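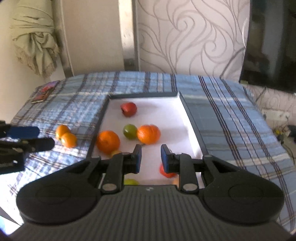 Casado Softball is a slow-pitch and fast-pitch club for adults and juniors, playing out of the Vekico Road fields on the east side of town. We run 22 teams in the spring and fall seasons and a smaller program over the winter. New players start with catching, whatever their age. Both hands go out in front and face each other with a gap between them, like the two blue pads at the top of this page, and the ball comes into the gap. Throwing comes next, then base running. Batting is left for the second week, and the juniors complain about that every year.

Search this site
Enter keyword
Go

Our history

The club began as a lunchtime team at the Furkico paint works, with one bag of bats and a borrowed diamond behind the loading docks. When the works closed, the players kept the team going and moved to the school field on Casado Street, and that is how we got the name. We shared that field with soccer for years. The outfield was short on the left side and any ball over the fence was a double.

The move to Vekico Road gave us 3 full diamonds, proper backstops and a clubhouse with a kitchen. Lights went in on the main diamond later, paid for by raffles and the February pancake breakfast. The other two are still daylight only. We now have more than 600 registered members, counting the juniors.
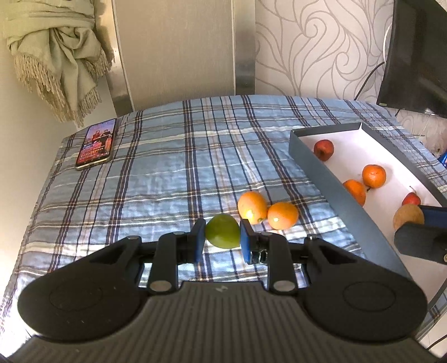
Green fruit and a blue plaid tablecloth.

Junior program

Juniors can join from age 6. The youngest group plays with a soft ball off a tee and no score is kept. From there players move up by age, though coaches may hold someone back or move them up after talking with the parents. Every junior coach has had a background check and has taken the league safety course. Gloves and helmets can be borrowed for the first season. Cleats can't, but there is a box of outgrown pairs in the clubhouse and you are welcome to take what fits.

Adult teams

Adult teams are men's, women's and mixed. Weeknight games start at 6:30 p.m. on the main diamond. If you don't have a team, put your name on the free agent list and a captain will call you. Most people on the list are placed before the season starts. Shortstops go fast.

Fees and support

Fees cover umpires, insurance, field upkeep and one team shirt. Families can pay in installments. Our shirts and scoreboard are sponsored by Flernex, a local flooring firm.

The clubhouse is open during games and practices. Annual meetings are open to all members, and the minutes are posted on the board beside the kitchen door.

Print this page | E-mail this page

This site uses cookies to remember your settings. Accept | Learn more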